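3.2 Beladen und Entladen als Teil der Wäschearbeit

In der Literatur zur Hausarbeit wird das Waschen meist als ein einziger Vorgang geführt. Für die vorliegende Erhebung wurde es in Teilschritte zerlegt: Sammeln, Sortieren, Beladen, Dosieren, Entladen und Aufhängen. Der Abschnitt behandelt das Beladen und das Entladen, also die beiden Schritte, die unmittelbar an der Maschine stattfinden.

Alle untersuchten Haushalte im Quartier Achterberg nutzen Frontlader. Bei dieser Bauart liegt die Öffnung unterhalb der Hüfthöhe, und die Wäsche wird in gebückter oder hockender Haltung bewegt. Bergmann bezeichnet die Fläche vor der Tür als Übergabezone. Gemeint ist der Bereich, in dem der Korb steht und über den jedes Wäschestück gehoben wird. Ihre Größe hängt vom Türanschlag, von der Raumtiefe und von der Form des Korbes ab. Abbildung 7 zeigt eine solche Anordnung mit nach links geöffneter Tür und einem Korb aus beigem Kunststoff vor dem Gerät. 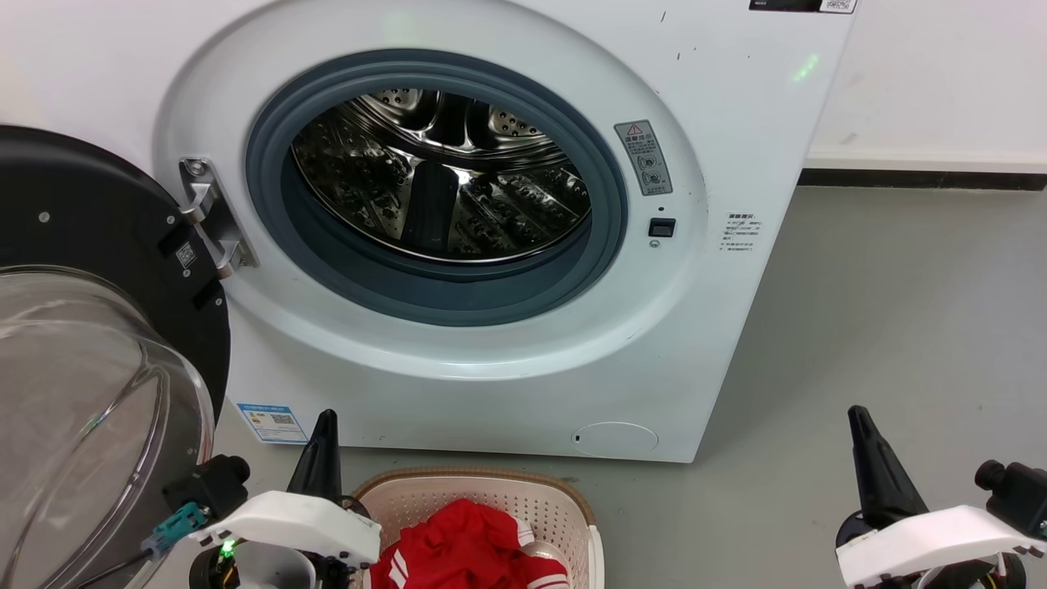
Abbildung 7: Frontlader mit geöffneter Tür, davor Wäschekorb mit einem rot-weiß gestreiften Kleidungsstück.

Die Befragten wurden gebeten, den Standort ihres Korbes zu begründen. Genannt wurden vor allem kurze Wege und die Sorge, dass Kleinteile auf den Boden fallen. Socken und Unterwäsche gehen nach Angaben der Teilnehmenden häufiger daneben als große Stücke. In engen Bädern wird der Korb oft erst nach dem Öffnen der Tür herangezogen, weil er sonst den Schwenkbereich versperrt. Zwei Haushalte verzichten ganz auf einen Korb und tragen die Wäsche auf dem Arm.

Beim Entladen kommt ein Kontrollschritt hinzu. Die meisten Befragten drehen die Trommel einmal von Hand und fahren danach mit den Fingern durch die Falte der Türdichtung, in der sich einzelne Stücke, Münzen oder Papierreste sammeln können. Der Schritt wird selten als eigene Arbeit benannt - er taucht in den Tagebüchern kaum auf, wurde in den Gesprächen auf Nachfrage aber fast immer bestätigt. Ähnliches gilt für das Offenlassen der Tür nach dem Waschgang. Für die Zeiterfassung wurden beide Tätigkeiten dem Entladen zugerechnet.

Das Reinigen des Flusensiebs wurde getrennt erhoben und ist Gegenstand von Abschnitt 3.3.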